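Offre d'emploi : technicien ou technicienne en métrologie des emballages (F/H)
Référence du poste : TIV-54
Employeur : Tivoseo, laboratoire d'essais et d'étalonnage
Date de publication : 14 juillet 2024
Contrat : CDI, temps plein, statut technicien
Prise de poste : novembre

Contexte

Tivoseo réalise des essais mécaniques et dimensionnels sur des emballages de transport pour le compte de fabricants, de distributeurs et de prestataires logistiques. Le laboratoire traite principalement des bacs réutilisables, des caisses en carton ondulé et des calages moulés. Au cours du dernier exercice, 1 821 échantillons ont été enregistrés, conditionnés et mesurés. L'extension du programme Gruladano, consacré au vieillissement des bacs en circulation longue, conduit à l'ouverture d'un poste au sein de l'équipe dimensionnelle, placée sous la responsabilité de Rocío Ochoa.

Missions

Le titulaire du poste prend en charge les échantillons depuis leur réception jusqu'à l'émission du rapport provisoire.
Enregistrement et marquage des échantillons, contrôle de la conformité à la demande d'essai.
Conditionnement en enceinte climatique et suivi des relevés de température et d'hygrométrie.
Mesure des cotes intérieures et extérieures, de l'équerrage, de la planéité du fond et de la flèche des parois sous charge.
Essais de compression verticale, de gerbage et de chute selon les procédures internes.
Calcul des incertitudes, saisie des résultats, rédaction du rapport provisoire.
Vérification périodique des moyens de mesure (pieds à coulisse, comparateurs, colonne de mesure, cales étalons) et tenue des fiches de vie.

Le poste ne comporte ni encadrement hiérarchique ni astreinte. Les déplacements chez les clients sont occasionnels et limités à la journée.
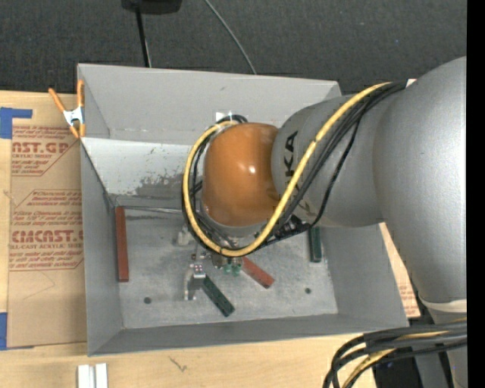
Les essais dimensionnels portent pour l'essentiel sur des contenants à ouverture supérieure. La géométrie la plus fréquente est celle du bac rectangulaire ouvert, comme le bac gris posé ici sur un plateau en bois clair : quatre parois, un fond, aucun couvercle. Ce type de contenant présente des difficultés connues. L'absence de couvercle laisse les bords supérieurs libres, et la cote d'ouverture varie selon le mode d'appui et la charge appliquée. Le candidat devra savoir choisir un référentiel de mesure, justifier le nombre de points relevés et documenter l'appui utilisé. Une mesure dont l'appui n'est pas décrit est rejetée lors de la relecture technique.

Les résultats sont saisis dans Kasent, l'application interne de gestion des essais. Une formation de 13 heures est assurée à l'arrivée. Aucune connaissance préalable de l'application n'est demandée. Les feuilles de calcul d'incertitude restent en revanche à la charge du technicien, qui doit pouvoir en expliquer chaque terme à un auditeur.

Profil recherché

Diplôme de niveau bac+2 ou bac+3 en mesures physiques, en métrologie, en plasturgie ou en génie du conditionnement. Les candidatures de niveau bac professionnel sont recevables si elles s'accompagnent de trois ans d'expérience en laboratoire d'essais.
Lecture de plans cotés et tolérancement géométrique.
Notions de statistiques appliquées : répétabilité, reproductibilité, cartes de contrôle.
Pratique courante du tableur.
Anglais technique lu. Une partie des méthodes et des notices n'existe pas en français.
La connaissance de la norme ISO/IEC 17025 est appréciée.

Conditions

Lieu de travail : site Hayes, bâtiment d'essais, rez-de-chaussée.
Durée hebdomadaire de 37 heures avec jours de RTT. Horaires variables le matin et en fin de journée, plages fixes de 9 h 30 à 11 h 30 et de 14 h à 16 h.
Rémunération selon grille interne et expérience, communiquée avant le premier entretien.
Abonnement de transport remboursé à 100 %, titres-restaurant, mutuelle d'entreprise.
Port de chaussures de sécurité obligatoire dans les zones de compression et de chute. Manutention manuelle régulière, avec aide mécanique pour les palettes.
Période d'essai de deux mois, renouvelable une fois.

Procédure de recrutement

Le dossier comprend un curriculum vitae, une lettre d'une page au maximum et, si possible, un extrait anonymisé d'un rapport d'essai ou d'étalonnage rédigé par le candidat. Il est adressé à Brisa Arellano, service des ressources humaines, avec la référence du poste en objet. Les pièces sont transmises au format PDF.

Les candidats présélectionnés sont reçus pour un entretien technique suivi d'une épreuve pratique : mesure d'un bac, choix des appuis, bilan d'incertitude simplifié. L'épreuve dure deux heures, calculatrice et tableur autorisés. Un second entretien porte sur les conditions d'emploi. Une réponse écrite est envoyée à tous les candidats, y compris en cas de refus.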